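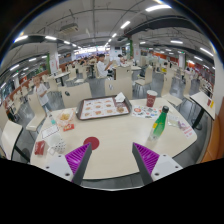
A table in a food court, with a tray, a paper cup and wrappers left on top.

By Leonora Cabrera
February

Clearing a food court table is still a job for people, according to a trial by the robotics firm Vilow and the cleaning contractor Daza.

The companies tested a two-fingered gripper on the work that table crews do all day: picking up trays, cups and wrappers, sorting what can be recycled and leaving the top clear for the next diners. Over the trial it attempted 2382 pickups.

Rogelio Umali, who ran the tests for Vilow, said trays and bottles gave the machine little trouble. Napkins and small sauce packets were harder. "A packet lies flat and there's no edge to get hold of," he said. "A person slides it off the table with the side of a hand and doesn't think about it."

Wrappers with fries still in them also caused problems. The gripper often lifted the paper and left the food behind.

Speed was the other issue. A Daza worker clears and wipes a table in less than a minute. The machine needed 5 minutes for the same table, and it did not wipe.

Divina Dela Peña, a shift lead at Daza, said the lunch rush would be the real test. Chairs get moved, children stand next to the tables, and people leave a half-finished drink when they mean to come back. "You have to know whether they're done," she said. "Sometimes I have to ask."

Vilow plans a second round of tests limited to trays and bottles, with staff handling the rest. Daza said it has no plans to cut crew hours and has not agreed to buy any machines. The next meeting between the two companies is on Wednesday.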